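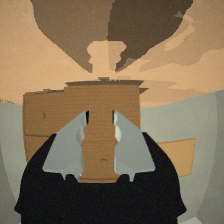
*Rendered view: gripper and wooden cabinet.*

Mar 19, 2019

Notes on the land navigation block for the Gondal cadets, second draft. The first draft went out by email in October and had an error in the declination section, corrected below.

The course is at Skastel, on the wooded side of the access road. The long leg runs from the gravel turnout to the culvert marker and measures 663 meters on the map. I measured it in Caseo with the terrain option off, so that figure is flat distance. The cadets walk the ground distance, which is longer. The slope on that leg is mild and the difference is smaller than the error in a new cadet's pace count, so I have left it uncorrected on the course card.

Pace count comes first. Each cadet walks the taped lane at a normal stride, counting every left foot, then turns and walks it back. We average the two runs. If the out and back counts disagree badly, the cadet walks the lane again with a full pack on, and that is the number that gets written inside the notebook cover. Counts taken on the parking lot don't hold up in brush. Stride gets shorter going uphill, in wet leaves, in the dark, and when the cadet is tired. I have them take a second count on the trail behind the classroom and write both down with labels. Mohsin Kazmi's group skipped the labels last season and spent most of the afternoon working out which number was which.

Declination was the part I had wrong. The draft told cadets to add the value when going from map to compass, with no mention of east or west. Our area is west, so adding was the right operation for us. It is the wrong operation for anyone who takes the card to a camp on the other side of the zero line, and several of the older cadets do go to out-of-state schools in summer. The new card says:

- Map to compass, west declination: add.
- Map to compass, east declination: subtract.
- Compass to map: reverse the operation.
- Read the value and its date off the map margin every time.

The Nirar baseplate compasses have an adjustable declination ring. I am leaving the rings set to zero for the whole block. A ring that has been set by the previous user and not checked produces a steady error that looks like good work, because every bearing the cadet shoots agrees with every other one. Once a cadet can do the arithmetic on paper, the ring can be used on the advanced course.

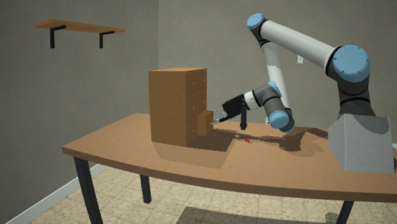

Samina Niazi read the draft and objected to the zero ring rule. Her point was that cadets who learn on a zeroed ring have to unlearn the habit later, and that checking the ring should be the first step of the drill from the first day. She would have every cadet call out the ring setting to a partner before the first bearing. I have added the call-out. The rings stay at zero for now, and we will look at the score sheets after the spring course.

Pairs work as follows. One cadet holds the compass and the other keeps the pace count. They trade at each marker. The counter uses beads or knots on a cord, and moves one at each hundred meters. Talking is allowed, but the counter may refuse to answer. Shahzad Janjua tried larger teams and found that the cadets at the back stopped looking at the map, so I have kept it to 2.

Team leaders come from the senior cadets. Their job on the course is limited: confirm the first bearing, confirm the marker code, and enforce the turnaround time. They don't correct a route in progress unless there is a safety problem. This is hard for some of them. Saqib Khattak grades the leaders on a separate sheet, and the most common deduction is for pointing.

Course cards need the following before printing:

1. Start marker and bearing to the first point, in degrees magnetic.
2. Distance of each leg in meters, flat.
3. Backstop for each leg (road, creek or fence line).
4. Turnaround time and the safety bearing back to the road.

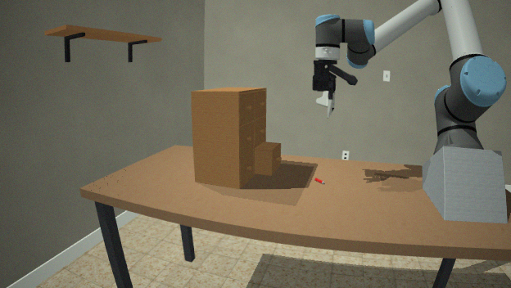
What happens when a pair walks the full distance and can't find the marker?

They stop, mark the spot with a pack, and one cadet stays on it while the other searches in widening loops within voice range. If that fails they take a back bearing to the last point, walk it, and start the leg over. Restarting costs no points. Guessing a code costs the leg.

Open items. The culvert marker leans and needs a new stake. Danish Satti has the laminating sheets. The tape on the pace lane should be checked against the steel one, as the cloth tape has been wet several times and I don't trust it. Caseo exports the course map with a grid that doesn't match the printed sheet at the north edge, and until that is sorted out the cadets should plot from the printed sheet only.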